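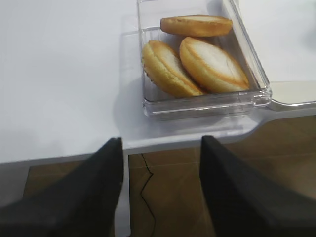

Ashby Makers' Club – Kit Reviews

15 August is the club's annual moan about how much money we've spent on robots, so I thought I'd get my write-up of the Vesmont table-top arm in before anyone starts waving receipts about. (Posted 8/15/25, for those of you who like to check how late I am.)

Quick recap if you missed my June post. Vesmont do a single arm with a two-finger gripper, a little camera that sits down by the fingers, and a licence for their teaching software. You show it a job by moving the arm through it yourself, over and over, and the software has a go at working out the rest. We took the hire option, which is 15 days with everything included apart from the table. Cameron McPhee did the sums on buying one outright and went a bit quiet, so hire it was.

We picked sandwich building as our test job. Partly because the parts are all different to grab hold of, and partly because Shiuli Wijesinghe had already built a burger-stacking thing with a much cheaper kit from Endenon and wanted a rematch. Bread goes in one clear tub, the fillings in others, tray with paper in the middle. Same layout every time, or as near as we could be bothered to make it.

Setting up was so much nicer than I'd feared! The clamp goes on, the cables go in (they only fit one way, thank you Vesmont) and the software found the arm at the first try. The wrist camera is the bit I'd pay for. Once you've got that low view over the fingertips you stop guessing whether you're lined up with a bun, and the wall of the tub is right there in view so you know what you're about to clout. The fingers are chunky things though. With buns leaning on each other in the tub I'd like something slimmer, and I've told them so.

Moaning section, part one: the manual. It's 391 pages long and the page on gripper force is wrong. It tells you to start at 100, which I can only assume is meant for picking up bricks. Ragnheiður Hafþórsson followed it to the letter and we had a very flat bun. We ended up going far lower and working back up, and I've written our settings on a card and taped it inside the case for whoever hires it next.

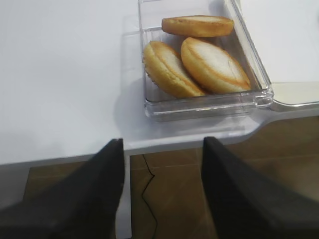

Teaching it the soft stuff

Bread is forgiving. Even when the grip is a bit off centre it mostly comes along with you, and by the second evening the arm was getting bun halves out of the tub without any of us hovering. Cheese was worse, as the slices like to travel in pairs. Tomato I don't want to talk about.

Lettuce was the one I'd been looking forward to. A leaf never sits the same way 2 times running, so you can't just record one neat path and play it back. I ended up standing the leaves on end in the tub with the frilly edge poking over the rim, and going in for the pale rib, where there's a bit of stiffness to hold.
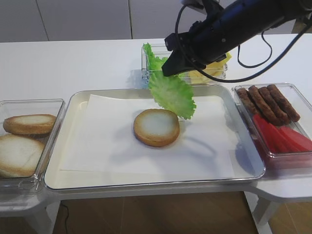

I also slowed the whole move down on the way across, which looks terribly dull on video but meant less flapping when it came to letting go. Tegan Te Moana reckons you could get the speed back with more practice runs, and she's probably right, but we had the hall until nine and I wanted my tea.

Support was good, by the way. I rang twice and got Corrado Donati both times, and he knew his stuff and didn't once ask me to turn it off and on again. Delivery from their Clotham depot was a day late and the driver wanted a signature from someone called Mr Ashby.

Would I hire it again? Yes, for a teaching weekend, definitely. I wouldn't buy one at the current price unless they sort out the manual and offer a choice of fingers. Shiuli still says her Endenon is better value and she may have a point if all you want to shift is bread. If anyone wants our settings file, leave a comment and I'll dig it out.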